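Support > Lab Instruments > Ticket 117

Chloride probe reads high in tap water
Opened July 15, 2019

Our Burker probe shows 52 mg/L in a sample that titrates at 9. Great puzzle, and I'd love to get to the bottom of it!

Step 1. Rinsed the tip with deionized water and soaked it again overnight. No change.

Two strips of blue tape form a cross on a gray surface.
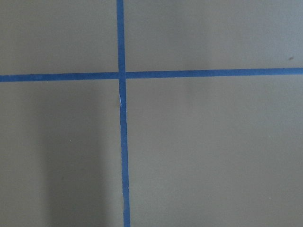 Step 2. Ran 2 fresh standards. Both read high, so I recalibrated, and now the tap sample gives 9. Wonderful! Closing the ticket.

Contact Clostham Support | Back to top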